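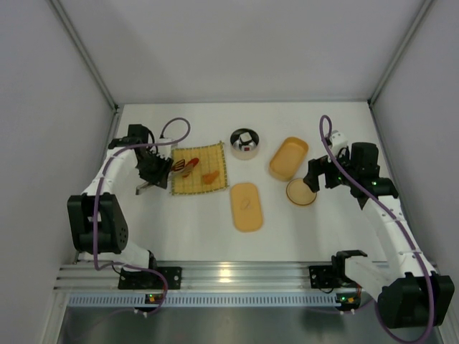 Programmes > Grant reporting > Home and daily living

Flustura Table and Kitchen Lending Collection
Interim progress report to the Pomberg Fund
Submitted by Dollero Household Services, 12/04/2025

1. Purpose of this report

The report covers the first stage of the Flustura lending collection, for which the Pomberg Fund awarded a small grant of £2000 to Dollero Household Services. It sets out the work completed to date, the way in which the award has been applied, the matters on which progress has been slower than planned, and the work proposed for the second stage. It follows the headings requested in the grant letter, except that the section on storage has been separated from the section on purchasing. The two became quite different pieces of work.

2. Background

Flustura lends everyday kitchen and table items to households in the Vergara district that are setting up a home, returning to one after a period away, or managing for a time in temporary accommodation. Loans are made in sets and are free of charge. A household may keep a set for the full loan period and may ask for one extension.

Before the award, items were held in mixed boxes and issued on request. Staff reported that the boxes were difficult to check on return, that lids and small pieces were frequently separated from the things they belonged to, and that two households asking for the same set could receive noticeably different contents. The application to the Fund was made principally to put this right.

3. Work completed in the period

3.1 Agreement of the standard sets

The collection is now organised into 4 standard sets: general kitchen, table, baking, and small meals. The contents of each were agreed after a review of past loan slips and conversations with borrowers at the point of return. The general kitchen set remains the most requested. The small meals set is new and is intended for people cooking for themselves in a single room, often with one ring and very little worktop.

The review led to several changes. Large serving dishes were withdrawn from the table set, as they were rarely used and took up a good deal of shelf space. A second cooking spoon was added to the general kitchen set. Tea towels are no longer lent and are given to the household to keep.

3.2 Mats, pots and smaller pieces

Table mats were not included in the original application. They were added at the request of borrowers, several of whom were using furnished accommodation and were anxious about marking a landlord's table. The yellow woven mat with the dark green and yellow stitched border is of the kind now placed in the table set. Against a plain white surface it is easy to see whether the stitching is sound and whether any of the slats have lifted, and mats are now checked laid out in this way and no longer while rolled. Any mat with a loose border is held back for repair.

Pots have been the more expensive part of the work. The round metal pot with the pale cream outside, standing beyond the mat to its right, is a useful general size and has been adopted as the pattern for the small meals set. The inside and the rim are inspected separately on return, and the condition of each is written on the loan slip. This is a modest change but has already reduced disagreement over wear that was present before a loan began.

Smaller pieces continue to cause the greatest difficulty. Items such as the red and orange pieces on the mat are simple to overlook when a box is packed in a hurry, and some can be replaced only by buying the whole article again. Bright colours do help. In the first stage we have given preference to coloured pieces where a choice existed, and staff now place all the small things belonging to a set on a mat before they are packed, so that a gap is noticed while the borrower is still present.

3.3 The checking table

A white table has been set aside for checking. The previous arrangement, in which items were unpacked on to the floor or the end of a shelf, was unsatisfactory for staff and gave a poor impression to borrowers. The checking procedure is short and is reproduced here for information:

- Open the box and remove the packing list.
- Lay the mat flat and put the small pieces on it.
- Stand pots and pans to one side, with lids beside them.
- Compare everything with the list and initial it.
- Note damage in plain words, for example "chip on rim" or "handle loose".
- Repack with the heaviest item at the bottom.

The procedure is used both when a set leaves and when it comes back. A check takes 9 minutes for the general kitchen set when the contents are complete. We consider this acceptable, although it is longer than the time allowed for in our staffing plan and has some bearing on the number of appointments that can be offered.

4. Storage and labelling

Each set now has its own shelf and its own style of label. Labels are tied to the box handle, earlier adhesive labels having left a residue which borrowers understandably disliked. A copy of the packing list is kept inside the lid.

Pots are stored with a cloth between them to limit scratching. Mats are stored flat at the top of the box and must not be folded. Where a mat arrives back damp it is hung before being put away, and the set is marked as unavailable until this has been done.

One storage matter remains open. The lowest shelf is too shallow for the baking set, and those boxes are at present kept in the corridor cupboard. Staff can reach them without difficulty but the arrangement means that the collection is held in two places, and stock checks take longer as a result.

5. Use of the award

The award has been applied to replacement pots and pans, table mats, storage boxes, labels and shelving. No part of it has been used for salaries or rent. A full statement with receipts will accompany the final report. At this stage the Fund may wish to note the following:

- Spending on pots was higher than budgeted, as we chose heavier items that should last for more loans.
- Spending on shelving was lower, existing uprights having been found suitable for reuse.
- The sum set aside for delivery has not been touched. Borrowers have so far preferred to collect.

We should like to ask the Fund's permission to move the unspent delivery sum to the purchase of spare lids and small pieces. A separate request will be sent in writing.

6. Feedback from borrowers

Borrowers are invited to leave a comment on the return slip. Most comments are brief. The features mentioned with most approval are the packing list, the condition of the pots and the fact that the sets look cared for. One borrower wrote that it was "nice to be lent something with a bit of colour in it", and another asked where a mat of the same kind could be bought.

Criticism has centred on weight. The general kitchen set is heavy when complete and is awkward to carry on a bus. We have considered splitting it into 2 smaller boxes with handles and propose to try this in the next stage, starting with households that do not have the use of a car. There were also requests for a sharper vegetable knife. These have been declined for the present on grounds of safe storage and will be looked at again.

7. Difficulties and delays

The printed guide for borrowers has not been completed. The text is agreed, but the drawings for the section on care and cleaning were returned for correction and have not yet been received in final form. A plain typed sheet is being used in the meantime.

The baking set was issued later than intended. Tins of the agreed size were out of stock, and the substitutes offered did not fit the boxes. We decided to wait for the correct size - a decision that disappointed some borrowers but avoided a second round of purchasing.

The level of loss among small pieces remains higher than we would wish. The new checking procedure has been in place for too short a time for any firm statement to be made about its effect, and the matter will be reported on fully at the end of the second stage.

8. Work proposed for the next stage

The following is planned between now and the end of June:

- trial of the divided general kitchen set;
- completion and printing of the borrowers' guide;
- adjustment of the lowest shelf so that the baking set can be moved out of the corridor;
- a stock of spare lids and small pieces, subject to the Fund's agreement under section 5;
- repair of mats held back for loose stitching.

Representatives of the Fund are welcome to visit the collection in Vergara by arrangement with the Dollero office. Mornings are generally more convenient, as returns are checked in the afternoon and the table is then in use. The final report and statement of expenditure will be submitted once the second stage has closed.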